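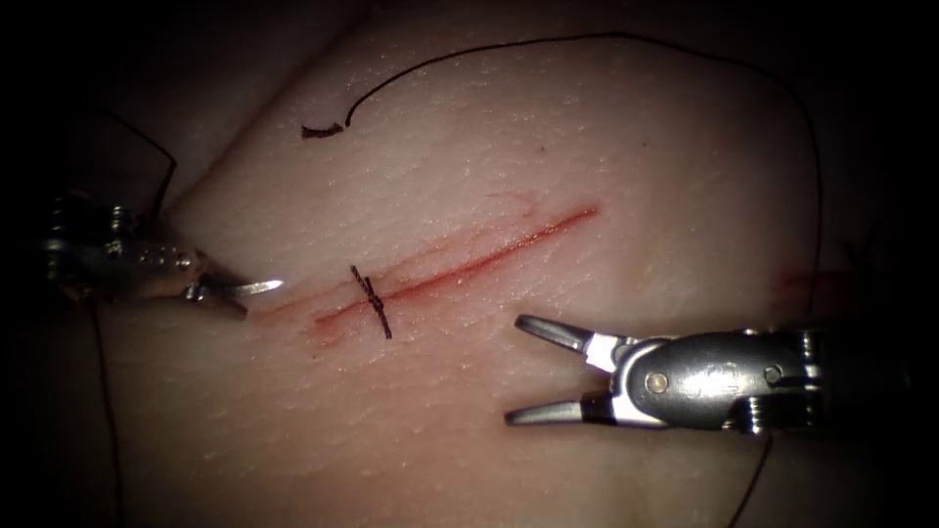

Getting Your House Ready Before You Have Surgery

By Rūta Lill
10th September

I had my gallbladder out in August, and I had a hernia fixed back in 2004, so I've now done the coming-home-sore thing twice. The first time I did zero prep. I came home to an empty fridge, a bed that was way too low and a cat who thought my stomach was a trampoline. The second time went so much better, and a few people from my old job in Gridton have asked for my list, so I'm writing it all out properly.

I'm not a nurse! Your surgeon's office will give you a sheet of instructions, and if that sheet disagrees with me, go with the sheet.

Step 1: Read the paperwork early

Mine came in the mail in a fat envelope and I left it on the counter for days, which was dumb. When I finally opened it there was a page on which of my regular pills to stop and when, and I'd nearly missed the date on one of them. Read it the day you get it. Write the no-eating and no-drinking times on a sticky note and put it on the fridge door at eye level, where you'll bump into it at midnight when you want toast.

While you're at it, write down your questions. Keep a page in a notebook and add to it whenever something pops up (usually in the shower, so good luck with that). Things I asked:

When can I shower, and can I get the cuts wet?
Do my stitches dissolve or does somebody take them out?
How much can I lift? Is a full laundry basket too much?
When can I drive?
Who do I call at night, and what's the number?

Get the lifting answer in pounds. "Nothing heavy" means something very different to me than it does to my mother-in-law. I'd also ask how many cuts you'll have and where they'll be, so you can plan your clothes around them. I went in with a drawer full of high-waisted jeans and didn't wear a single pair for weeks.

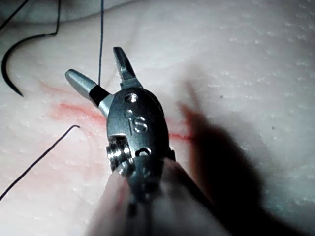
Step 2: Sort out the bed

This is the big one for anything on your belly. You don't notice how much you use your stomach muscles to sit up until you can't. Practice getting out of bed the log roll way a few days ahead: roll onto your side, let your legs drop off the edge, push up with your arm. It feels silly when you're healthy. Do it anyway, on both sides, and see which one is easier.

I slept propped up on a wedge pillow plus two regular ones for the first week. If you have a recliner, try a whole night in it before the operation. My neighbor Rhea Umali loaned me hers, her son carried it over, and I found out on night one that the lever was on the side where I was sorest. We ended up tying a dish towel to the handle so I could work it from the other side.

On the nightstand I kept:

a water bottle with a straw
phone charger with the long cord
crackers
lip balm
my pills and a pen and paper for writing down the times
a small pillow to hug when I coughed or laughed

Do not skip the pen and paper. At three in the morning you will have no idea when you took the last one.

Step 3: Bring everything to counter height

Walk through your kitchen and think about what you reach up or bend down for. My coffee filters were on the top shelf and my one decent pan was in the drawer under the stove. I moved all of that onto the counter the weekend before and yes, it looked like a yard sale for a while. Same with the bathroom. Toilet paper under the sink might as well be in another state.

Pet bowls too. I put the cat's dish on a chair, and my friend Lorna Evangelista came by to do the litter box, bless her.

Step 4: Food

I made 5 containers of soup and froze them. That was too much soup. Next time I'd do half soup and half plain stuff like rice, mashed potatoes and shredded chicken, and I'd freeze it in small portions, because I wasn't very hungry and kept wasting the rest of a big bowl. Ask if you have food rules afterward. I was told to go easy on greasy things at first, so there went my plan to live on takeout.

Label the lids. Everything orange looks alike once it's frozen.

Step 5: Line up your people

You need somebody to drive you home, and most places won't let you leave in a cab by yourself. My ride was Rommel Bautista from down the street, and I asked a backup person as well in case he got called in to work. Bring a small pillow for the car and stick it between you and the seat belt. The speed bumps at the end of our road were no joke.

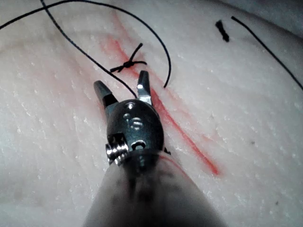

I also made a tiny schedule of who was stopping by on which day. People want to help and then they all show up on the first afternoon with a casserole, when you're asleep, and by day four you're on your own with the trash to take out. Ask for one particular thing each. "Can you do the trash" gets a yes much faster than "I might need a hand."

Step 6: Clothes and stuff for the cuts

Loose pants with a soft waist, or a nightgown. Buy them a size up, I was pretty puffy. Slip-on shoes, and leave them by the bed. Front-button shirts if your arms or chest are involved.

For the cuts I just did what the sheet said: clean hands first, leave the covering on as long as they told me, pat dry, no lotion. I looked at them in the mirror each morning in good light so I'd know what normal looked like for me. If there's more redness, or it's hot, or something's leaking, or you've got a fever, call the number. I called once over what turned out to be a perfectly ordinary bruise and the nurse was lovely about it.

Step 7: The boring little jobs

Pay the bills that are due. Do the laundry and change the sheets the night before. Cancel the trash-can rental or the dance class or whatever you've got. Download some shows. I borrowed a stack of paperbacks from Charito Saludo and couldn't follow a plot for the first few days, so I watched baking shows with the sound low and read the books in week two.

Oh, and stool softener. Ask your pharmacist which kind is okay with your pain pills, and buy it before you go in.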